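Workshop notebook - natural dye bench
27 July 2018

The big blue cloth, draped over the table with a book on it.
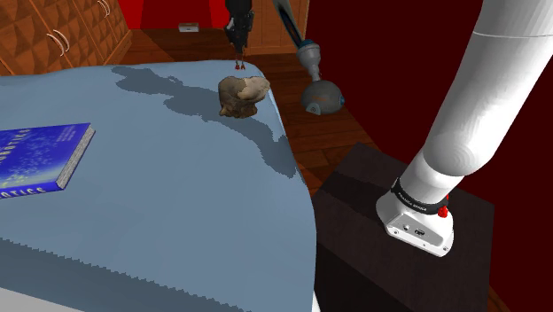 Woad vat, second run

Finally a vat that behaves! I let the Wutulley leaf steep overnight, strained it through the old pillowcase, and whisked until my arm gave up. The froth went from green to blue and back down to almost nothing, same as it did in February, only faster. I think the leaf was fresher, or maybe I was just more patient with the heat (I kept walking away from the thermometer last time and paid for it).

Did the wool first. One short dip, out, a good long airing, then back in. I will never get tired of watching yarn come out yellow-green and turn blue while you stand there holding it - I called Jhonatan over from the loom side just so somebody else would see it. He has seen it before. He came anyway.

Linen next, and linen is still the stubborn one. After three dips it was a shade I'd call skim milk. Scouring is the likely culprit. I used the short scour out of laziness and there was wax left in the cloth, you could see the water bead on it. Redo with the long scour and soda ash before blaming the vat.

Weights

Dry wool going in: 283 g, all the Durow two-ply.
Skeins held back undyed for comparison: 2.

Madder pot

Ran this on the side burner with the Retamal root, chopped small. Kept it well under a simmer and got a real brick red, no brown in it at all! Hard water may be helping, and I'd love to try the same root with rainwater and see how far it drifts. Jhonatan Restrepo says his grandmother threw a handful of chalk in and never measured it. Trying that next, although I am going to measure it.

The second bath off the same root is sitting with the lid on. Expecting coral, hoping for something closer to peach.

Trouble

The Drulex pot has a chip in the enamel near the handle. Keep it off the madder, any iron will sadden the red. Fine for walnut, where we want the dark anyway. I put tape on the lid so it doesn't get grabbed by mistake.

Also the drying line sags in the middle and the wet skeins slide together and print on each other. Clothespins between them worked for the afternoon, but the line needs a proper turnbuckle.

To do

Long scour on the linen, then back into the woad.
Check the vat in the morning and feed it if the top looks dull.
Light test: half of each sample card in the south window, half in the drawer.
Ask Jhonatan for the chalk.
Label the madder jars, both of them say "red" and they are from different baths.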